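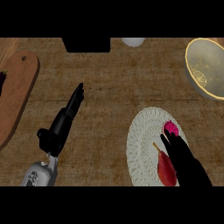
Fulvio Bortolotti demande d'emblée ce que l'hôtel gagne à vendre la quatrième nuit à moitié prix en plein été, quand les chambres partent de toute façon. Il souhaite que la question figure en tête du compte rendu, avant l'approbation de l'ordre du jour. Accordé.

Réunion d'exploitation, hôtel Stondon
Compte rendu du 22 août 2018
Présents : direction, réception, hébergement, restauration, N. Pellegrini, F. Bortolotti
Excusé : service technique

1. Compte rendu précédent
Approuvé avec une correction : la remise accordée aux groupes en juillet n'a jamais été « validée », elle a été constatée après coup sur les factures.

2. Carte de fidélité Mota
Nazareno Pellegrini présente les chiffres du programme. 421 clients inscrits à ce jour. La réception rappelle que l'inscription est proposée à l'arrivée, au moment où le client signe tout ce qu'on lui tend. Combien sont revenus ? Le logiciel ne sait pas distinguer un retour d'une prolongation de séjour. N. Pellegrini estime que la tendance est encourageante. F. Bortolotti demande de quelle tendance il s'agit, le tableau ne comportant qu'une colonne. Pas de réponse en séance.
La direction maintient le programme jusqu'à la fin de la saison. Les surclassements gratuits sont suspendus, sauf pour les séjours déjà confirmés par écrit.

3. Plateforme Jandport
Le commercial de Jandport propose une « visibilité renforcée » pour 2000 euros, payables d'avance. Le document remis parle de notoriété, d'inspiration et de parcours client. Il ne parle pas de réservations. L'hébergement relève que la fiche actuelle de l'hôtel affiche encore un parking couvert, supprimé depuis les travaux, et que deux demandes de correction sont restées sans suite.
Décision : pas de signature tant que la fiche n'est pas à jour. N. Pellegrini, favorable à l'offre, demande que son désaccord soit noté. C'est noté.

4. Petit déjeuner
Passage à la formule unique proposé par la restauration. Motif avancé : simplification pour le client. Après discussion, il est convenu que le motif est surtout le coût du buffet, et qu'on peut l'écrire. Essai sur les étages 2 et 4 écarté : les clients prennent leur petit déjeuner dans la même salle et compareront leurs assiettes. La restauration reviendra avec un prix par personne, hors boissons chaudes.

5. Jumelage avec l'établissement de Clustatcombe
La direction rapporte un échange cordial. Rien de chiffré. Il serait question de renvoyer les clients d'une maison à l'autre avec un bon de réduction. F. Bortolotti observe que Stondon est complet les mêmes semaines que Clustatcombe et voit mal qui enverrait quelqu'un à qui. Le point est reporté, pour la troisième fois.

6. Divers
Les peignoirs : la réception signale des plaintes sur la taille unique. Devis à demander.
L'heure de départ tardif est annoncée à 14 h sur le site et à 13 h dans les chambres. L'hébergement tranche pour 13 h, le site sera modifié. La même phrase figurait au compte rendu de juillet.
La quatrième nuit à moitié prix : faute de temps, la question de F. Bortolotti n'a pas été traitée. Elle est inscrite en premier point de la prochaine réunion, et l'offre reste en ligne d'ici là.

Séance levée à 11 h 50. Prochaine date à fixer par la direction.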